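3 min read

I've wanted a proper sitting corner since we moved to Murbridge in April, and this week I finally gave in and started playing with cushions. The white scalloped armchair was always going to be the star (it looks like a cloud!), but on its own it felt a bit chilly against all that grey floor and white wall. So — orange. Not mustard, not blush, a good square rusty orange, £40 from Pellel and worth every penny.

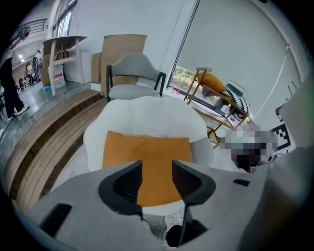
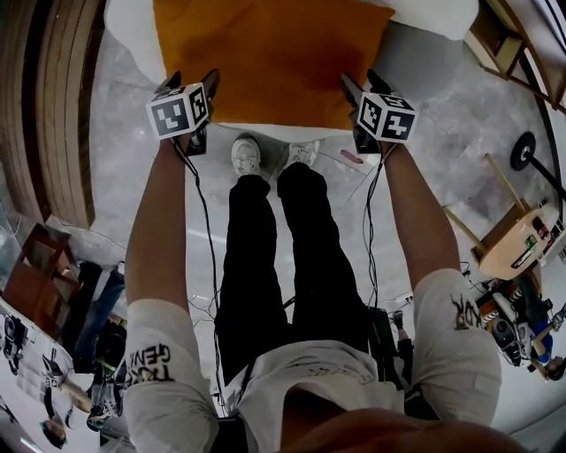 My sister reckons one cushion on a chair like that looks lonely and I ought to get a second in a dark green, with a throw over the arm while I'm at it. I'm not sure. I like being able to see those rounded edges, and a throw would only end up on the floor.

Next job is the cardboard leaning on the wall, then a rug. I've got my eye on one 90 cm wide from Kermani, if I can talk myself into the pattern.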